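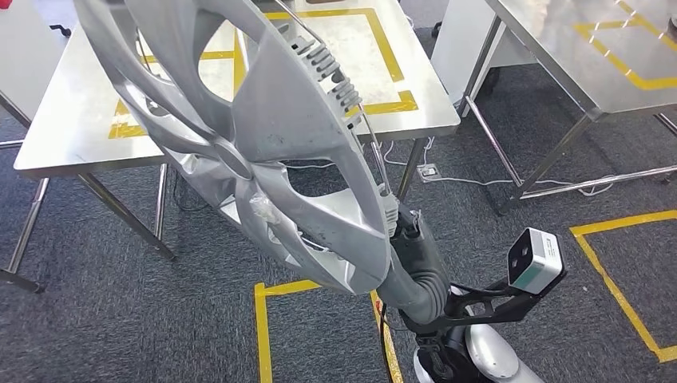

August
By Somkiat Jaidee

Review: The Thammasiri Handling Practice Guide and Floor Kit

The Thammasiri Handling Practice Guide is a printed manual of 209 pages, sold together with a floor kit for sites where robots pick up, turn and pass along loose parts. It is intended for test rooms, training rooms and small work cells, and it covers the ground between the formal safety standards and the daily habits of the people who work beside the machines. This review was prepared for the members' bulletin after a period of use at the Lemcombe workshop, where the guide was applied to the handling of automotive trim, chiefly wheel covers.

The kit consists of yellow floor tape, a set of corner templates, blank record cards and a wall chart. The guide is supplied in a ring binder so that pages can be replaced when a section is revised. Fasar, which distributes the set, also offers the manual alone, and sites that already keep tape in stock may prefer that option.

The first part of the guide deals with marking. It asks that every work surface carry a taped rectangle showing where parts may be set down, and that the floor carry matching corners showing where the robot is expected to stand. The instructions are short and clear. The corner templates are the best item in the kit, and staff with no earlier experience were able to lay square corners on carpet tile at the first attempt. Brushed steel tabletops are treated separately. The guide recommends matte tape on reflective surfaces and asks that each site check its markings under the lighting in which the robot will work. Our only objection concerns the tape itself, which left a residue on steel when it was lifted and had to be cleaned off with solvent.

The second part concerns the part in the gripper, and it is the strongest section of the manual. Open, light parts receive a full chapter. For a spoked plastic wheel cover, the guide directs that the grip be taken at the rim where it meets a spoke, that the retaining clips be kept clear of the fingers, and that the part be held over the marked area whenever the task allows. It also sets a rule on surface condition: tape, labels and loose debris are to be recorded on the card before a run begins. The rule seemed excessive to several of our operators when it was introduced. It has been kept. A scrap of clear tape on a spoke can alter how a part looks to a vision system, and the card provides a plain record to consult when a result is questioned.

The chapter on wire rings and similar fittings is less complete. It states that such fittings should be "secured or removed" and does not say how a site should choose between the two. Lemcombe has written its own supplement on this point, and Thammasiri should consider doing the same in the next edition.

The third part covers the room. Cables receive firm treatment. Power leads that cross a floor are to be covered, bundled or routed along a wall, and floor outlets are to be marked on the site plan. A tangle of leads beside a table leg is listed as a fault to be corrected within the shift. We agree with the rule, though readers should expect it to be the one most often broken. Leads move when tables move, and the guide would be improved by a section on rearranging a room — at present it assumes that the furniture stays where it was first placed.

The record cards deserve a separate comment. The pack contains 400, and Lemcombe completed 1093 in the course of the review, so additional packs were required. Each card takes little time to fill in, but the space for remarks is too small for ordinary handwriting. Kusivton produces a comparable card with a larger remarks field, and its cards fit the same binder.

Training time is reasonable. The guide proposes a session of 35 minutes for new operators, and this was sufficient for the marking and gripping sections. The cable and room sections needed a second session with the site plan at hand.

It should be understood that the guide does not replace a risk assessment, nor does it claim to. Force limits, stop functions and guarding are left to the relevant standards, and the manual directs the reader to them in a brief appendix. Sites seeking a single document for an audit will need to look elsewhere.

The set is recommended for sites that handle varied parts by robot and lack written floor rules of their own. Existing users of the earlier edition need only the replacement pages for the second part, available from Fasar on request.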